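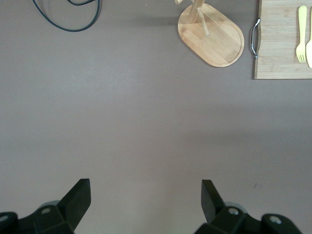 3.2 Collecting demonstrations

All demonstrations were recorded on the Lomby cell, a single arm with a parallel gripper mounted over a flat table. We used two ways of showing the robot a task. In hand guiding, the operator holds the arm behind the wrist and moves it through the task while the joints are in a low-stiffness mode. In remote control, the operator sits at a desk away from the cell, moves a handheld controller, and watches the wrist view on a monitor. The gripper is opened and closed with a trigger in both cases, so the finger commands are logged in the same form.

The task set covers table setting and clearing. Objects include a bamboo mug stand, a bamboo tray with metal handles, and plastic cutlery. Figure 2 shows the wrist view with the fingers open, the mug stand and the tray at the far side of the table, and a yellow fork on the tray. Both fingertips stay in view when the gripper is open, and operators told us they judged the width of a grasp mainly from the pads.

Figure 2. Wrist view of the table with the gripper open.

Six operators took part. Four had never used the arm before, and each of these was given one practice period per method. Operators started with hand guiding or remote control in alternating order. Object positions were changed between demonstrations by a second person, who followed a printed list of layouts.

We recorded 3,501 demonstrations, of which 1,702 were hand guided and the rest were given by remote control. A demonstration was kept if the object ended in its goal area and the arm did not trigger a force stop. Trials that failed either check were repeated with the same layout and are not included in these totals.

Hand guiding gave shorter paths, but the operator's forearm often entered the wrist view during approaches from the side. We masked these images before training. Remote control left the view clear. Its main problem was depth: operators tended to stop above thin objects such as the fork, lower the gripper in small steps, and pause between steps. We removed pauses in which neither the arm nor the fingers moved, and kept the small steps. The same policy network was then trained on each set separately and on both together, as described in Section 3.3.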